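3.2 작업장 구성과 관찰 절차

본 연구의 현장 조사는 Skerham의 표면 관리 공정에서 이루어졌다. 이 공정의 작업자는 교대마다 작업대를 닦고, 얇은 패드를 정해진 구역 안에 다시 배치하며, 다음 공정으로 넘길 구역을 점검해 왔다. 2월에 양팔 로봇이 도입되면서 패드를 다루는 동작은 로봇으로 넘어갔고, 작업자에게는 구역 설정, 패드 교체, 정지 후 복귀 판단이 남았다. 로봇은 나무 작업대에 회색 테이프로 표시한 사각형 구역 안에서만 손을 움직이도록 설정되었다.

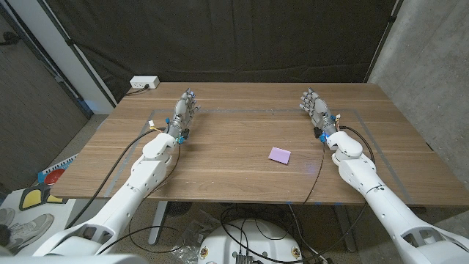 Prureck 대학교 산업공학과 작업시스템연구실

관찰은 작업자 9명을 대상으로 하였다. 근속 기간이 가장 긴 작업자는 25년을 이 공정에서 일했고, 로봇 운용 경험이 있는 사람은 2명이었다. 연구진은 교대 시작부터 종료까지 작업대 옆에서 기록지를 작성하였으며, 작업자가 로봇의 동작에 개입한 경우를 모두 개입 사건으로 코딩하였다. 분석에 사용된 개입 사건은 121건이다. 사건마다 개입 직전의 작업 단계, 개입한 사람, 구두로 설명한 이유를 적었고, 교대가 끝난 뒤 짧은 면담으로 내용을 확인하였다. 면담은 휴게실에서 진행하였고 관리자는 동석하지 않았다.

개입의 상당수는 고장과 관련이 없었다. 작업자들은 패드가 비스듬히 놓여 있으면 로봇이 접근하기 전에 손으로 방향을 맞추었다. 제어 소프트웨어는 그 정도의 기울기를 허용하도록 되어 있었으나, 한 작업자는 "삐뚤어진 걸 보고 그냥 두는 게 더 힘들다"고 말했다. 이런 조정은 작업 지시서에 없고 생산 기록에도 남지 않는다. 도입 이전에는 패드를 놓는 동작에 포함되어 있던 일이 로봇을 준비하는 별도의 일로 분리된 것이다.

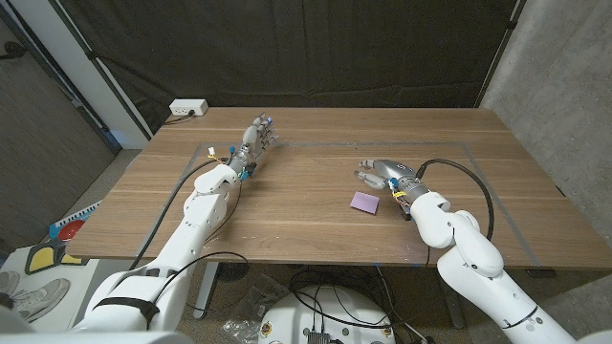 대기 시간의 성격도 달라졌다. 이전의 대기는 앞 공정이 늦어질 때 생기는 짧은 휴식이었고, 작업자들은 그 시간에 도구를 정리하거나 대화를 나누었다. 도입 후의 대기는 로봇의 동작을 지켜보는 시간이 되었다. 몸은 덜 쓰지만 자리를 비울 수 없다는 진술이 여러 면담에서 반복되었다. 손목 통증이 줄었다고 답한 작업자도 교대 후반의 피로는 줄지 않았다고 하였다. 피로의 원인으로는 언제 개입해야 할지 미리 알기 어렵다는 점을 들었다.

역할 분담에서는 숙련의 위계가 일부 바뀌었다. 운용 경험이 있는 작업자에게 질문이 몰렸고, 이들은 자신의 작업을 멈추고 다른 교대의 복귀 절차를 돕는 일이 잦았다. 반면 오래 근무한 작업자의 지식은 패드의 마모를 판단하는 데 계속 쓰였다. 손가락 끝의 접촉 상태를 어떻게 해석할 것인지를 두고 두 집단의 판단이 갈린 사례도 있었다.

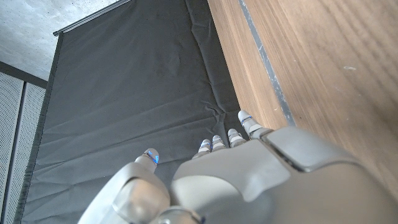

그림 3. 작업에 사용된 로봇 손. 엄지 끝에 푸른 발광 띠가 보인다.

이상의 관찰은 Nikolaidis 모형에서 말하는 감독형 작업으로의 전환과 대체로 일치한다. 다만 이 모형은 감독자가 작업 대상에 직접 손대지 않는다고 가정하므로, 패드의 방향을 맞추는 것과 같은 조정을 설명하지 못한다. 본 연구에서는 이를 '준비 조정'으로 따로 분류하였다. 같은 분류를 Ullard 공장의 포장 공정에도 적용하였으며, 그 결과는 4장에서 다룬다.

3.3 분석 방법

개입 사건의 코딩은 연구자 2명이 독립적으로 수행하였다. 분류가 일치하지 않은 사건은 기록지와 면담 내용을 함께 검토하여 합의하였고, 합의에 이르지 못한 사건은 '기타'로 두었다.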